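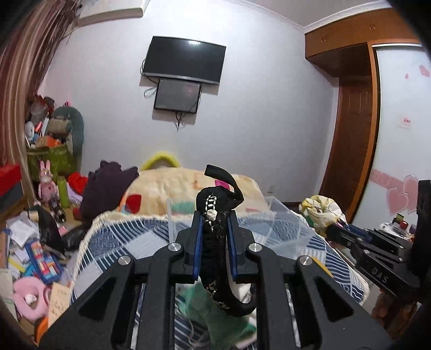 Sorting dance costumes and regular clothes, bins or no bins?

lallby_mom
Posted 10/02/2020
My daughter has outgrown or quit half of what she owns and it has all ended up on the bed. Everyday stuff I can handle. The trouble is the costume pieces, mostly black with lace and metallic trim. The trim snags on anything knit. I have clear plastic bins, the Mirkau ones with the snap lid. Do I give costumes their own bin or fold them in with the season they were worn?

Uston36
Own bin. I lost a good green sweater to a row of rhinestones.

patchworkpat
Own bin, and turn them inside out first so the trim faces in. Straps too, tuck them inside or they hook on everything. I put an old pillowcase between layers.

zk_333
I'd skip bins. Plastic holds moisture and elastic goes bad in it. Mine hang in a cotton garment bag from Zelenák, five years now and the straps still stretch.

patchworkpat
Hanging is what ruined ours. The heavy trim pulled the shoulders out of shape by spring. Flat is better for anything with weight on it.

zk_333
Depends on the piece. Hang it by the loops, not the straps.

lallby_mom
No closet space left, so flat it is. Next question, do I wash first? Some were only worn once, for a recital in February.

Cremilda Assunção
I did alterations for a dance school. Wash first, even if worn once. Sweat stains show up later and by then they are set. Cold water, by hand, a little mild soap. Roll it in a towel, dry it flat for a full day. Glitter lace will shed some no matter what you do.

Uston36
I've machine washed ours in a mesh bag on delicate and they came out fine.

Cremilda Assunção
Some will. Glued trim won't. If you can see glue on the back, keep it out of the machine.

patchworkpat
Also do it on a sheet. I sorted on my quilt once and picked glitter out of the fringe for weeks.

lallby_mom
Too late for that tip. Costumes get one bin, I'll wash them tomorrow. Does anyone buy used ones? We paid $65 for one of them.

zk_333
Ask at the studio before you list them online. Ours has a swap rack by the front desk.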